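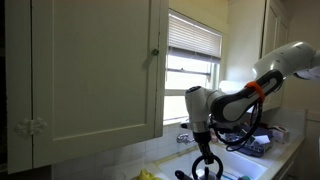 Gripper Test Operator (part time), Memel

Anireo is hiring 2 operators for its kitchen gripper comparison. You will run the arm at a sink and log how each gripper takes hold of everyday items.

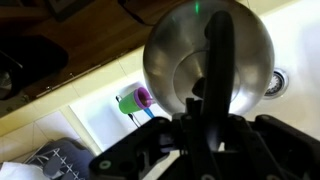 Wrist camera view, kettle handle in the gripper.

Work runs through February, in shifts set by Guadalupe Cervantes. Each item gets 60 tries with one gripper, then the same number with the next. You write down slips,

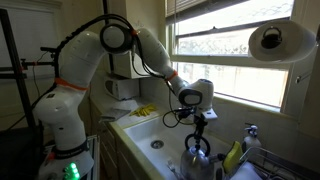

missed grasps and any time you had to stop the arm. Between sets you swap fingers and check the cables.
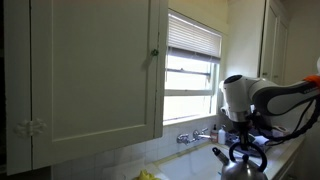

What we ask for

Steady hands and clear notes. Experience driving an arm by remote control helps, but we train. You should be fine standing for most of a shift.

How to apply

Send a resume to Wenceslao Medrano, quoting job number 2423, by November 21, 2023. Please say which days you can work.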